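Progress report to the Millard equipment fund
Window-cleaning automation, Nalladley site
Covering the period to the end of March

Where we are

The short version is that we have spent less than we said we would and learned more than we wanted to about windows. The grant allowed for three pairs of hand-held grippers, a season of demonstration work and a written recommendation on whether Nalladley should buy a cleaning arm, lease one, or go on paying people with squeegees. Two pairs are in daily use. The third is still at the supplier, where it has been "ready for dispatch" since before the clocks changed.

For anyone new to the file, the demonstrations are done by a person using the grippers in place of their own fingers, on the ordinary windows of the building. Those sessions become the training material for whichever arm we end up with. Doing them before the purchase was the fund's idea, and a good one. It has already stopped us from buying the wrong arm once.

Demonstration work

We have 578 usable passes logged against a target we set ourselves and then regretted. A pass is one stroke of the blade with the tool held properly from start to finish. Dropping the squeegee does not count, although it would have brought the target forward considerably.

The squeegee is a plain metal-bladed one on a blue handle. We priced a purpose-made tool with a flat grip and a quick-release collar, and the quote came back higher than the monthly cleaning contract. The plain one stays.

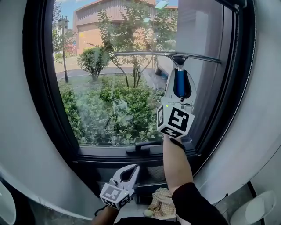
Ledesma's view, sent in after reading the draft of this section, was that we should stop counting passes altogether and count windows, as a building manager never yet paid for a stroke. Fair enough. From next quarter the table will carry both figures, and the fund can look at whichever is kinder.

The larger point behind that remark concerns the frames. The arm we nearly bought was specified for flat, square panes with clear space all round. Ours have curves, handles and sills, and people like to leave things on them. Mosov, who quoted for the arm, were asked whether their standard wrist could get the blade into a rounded top corner. They replied with a brochure. We asked again and got a second brochure, slightly thicker, and on page 3 of it was the answer, which was no.

Budget

Spending stands at 45 per cent of the grant. The underspend is nearly all the arm, for which the money is sitting untouched, and the missing pair of grippers, for which we won't pay until they turn up. Against that, consumables have run over. The budget line said "blades, cloths, sundries" and assumed that sundries would behave. They have not. Wrist straps, hook-and-loop tape and replacement cables now cost us more than blades do, and I would like to move them to a line of their own where they can be watched.

We have also used 88 hours of operator time that was never in the original plan. Most of it went on learning to hold a squeegee at arm's length through a pair of plastic fingers without tiring. The first operator estimates were made at a desk by someone who had not tried it. I know this because I was at the desk.
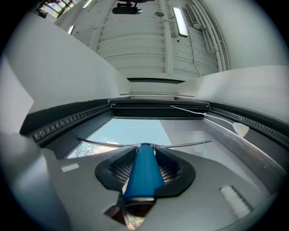

Project Lead, Equipment Planning
Nalladley site office

Purchase options

We have three options for the coming year, and I have tried to cost each one without favouring the one I like.

The first is to buy the arm with a longer, custom wrist. Mosov will build it, at a price, with delivery in the new financial year. It would suit our windows and very few others, so the resale value is best described as sentimental.

The second is to lease a smaller arm on a wheeled base for six months. It reaches less, and someone has to move it from window to window and lock the wheels. In exchange we would get real numbers on set-up time, which is the figure every supplier leaves out. The lease can be ended at three months with one month's fee as penalty.

The third is to hold off on any arm, finish the demonstrations and go to tender in spring with the recordings in hand. It's the cheapest, and it's also the one most likely to see the money clawed back for having been sat on. I would ask the fund to tell us frankly how it feels about that before we decide to be prudent.

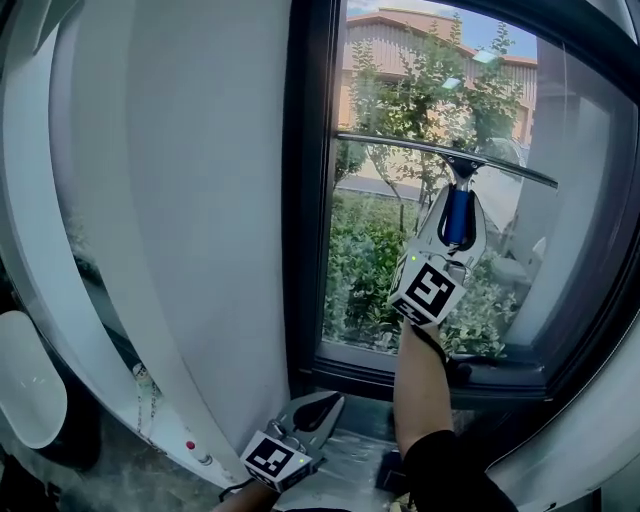 My recommendation is the second option, with the demonstrations carrying on alongside it. The lease fits inside the unspent money, even with the sundries behaving as they do. It also lets us find out whether a leased machine can work in the tighter rooms before we own one that can't.

What we need from the fund

Approval to move the unspent purchase money to a lease line.

A separate line for straps, tape and cables, backdated to the start of the grant if the rules allow it.

A decision on whether the extra operator hours can be claimed. If they can't, I'd like to know before I sign off the next timesheets.

The supplier has promised the third pair of grippers by June. I have put them down for August.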